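Buying a bed-making arm: your questions, my answers

I run a guest house in Fisisville, and since I wrote about budgeting for a robot arm my inbox has been rather full (lovely, but I do need to sleep). So I've put the questions I get most into one place. Last updated November 15, 2019.

What did you end up buying?

A Drurkik arm on a wheeled base, with two-finger grippers. I got it through Chaudhary, who also do our service visits. I looked at a bigger model from Herkport as well and liked it very much, but it wouldn't go round the end of the bed in our narrower rooms. Measure your gaps before you fall in love with anything!

How much should I set aside beyond the price of the arm?

More than you think. I put by £1000 for the first year's odds and ends and spent the lot by August. Training was £2192 on top, and that was a separate line in the quote which I very nearly missed. Ask for one figure with delivery, set-up, training and the first service all in it.

Do the fingers wear out?

They do get scruffy. Scuffs are fine by me, but a rough edge isn't, as it can catch on a good sheet. I keep 2 spare pairs in the linen cupboard and I'd put spares in your very first order, because postage on small parts is daft.

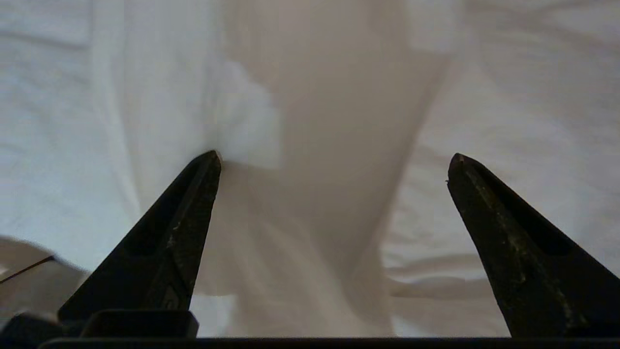
Gripper fingers over white bedding, with scuff marks on the right-hand one.

Should I buy or lease?

I bought, mostly because I'm stubborn about monthly payments. If your trade is very seasonal I'd look hard at a lease, so long as you can pause it in the quiet months. Read the part about damage twice. One lease I was sent made me pay for every worn part, which rather defeats the object.

Will I need new bedding?

Maybe not, but do price it up. I hung on to our duvets and replaced the fitted sheets, and that came to more than I'd guessed. Take your own bedding along to any demonstration, too. Showroom sheets are always crisp and flat, and mine never are by the time a family of four has been in them.

How long before it pays for itself?

My sums said 42 months, and I'm sticking with that for now. I counted hours saved at the wage I pay, then took off servicing and a bit for bad luck. Please don't borrow my number, though! A place with more rooms on one floor would get a very different answer.

Does the room itself need any work?

Ours needed very little. Walk round each bed, check the floor space beside it and see where the nearest socket is. I'd also try it with the curtains drawn and the lamps off, and ask the supplier how well the cameras cope.

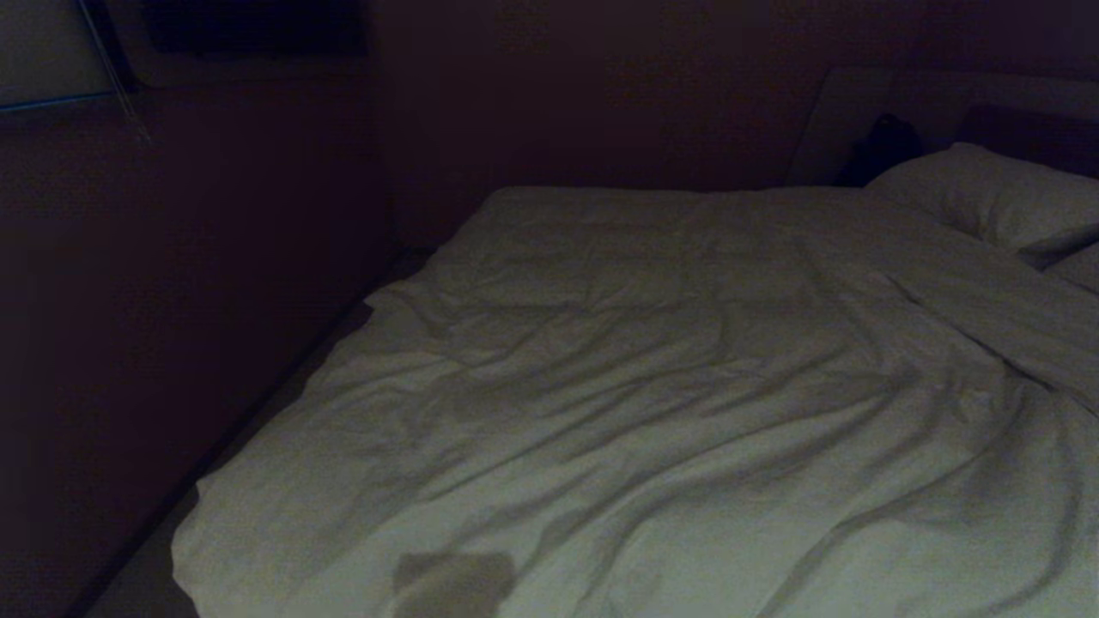

Can I try one before I sign anything?

Most suppliers will arrange a trial if you ask before the quote stage, while they're still keen. Ask for a full working day in your own rooms, get the cost in writing and find out whether it comes off the price if you go ahead. Chaudhary knocked ours off the final bill.

What would you ask for if you were doing it again?

A longer warranty on the grippers and a second training day a few months in, once we'd worked out what we didn't understand. I'd also get the call-out charge in writing, including weekends.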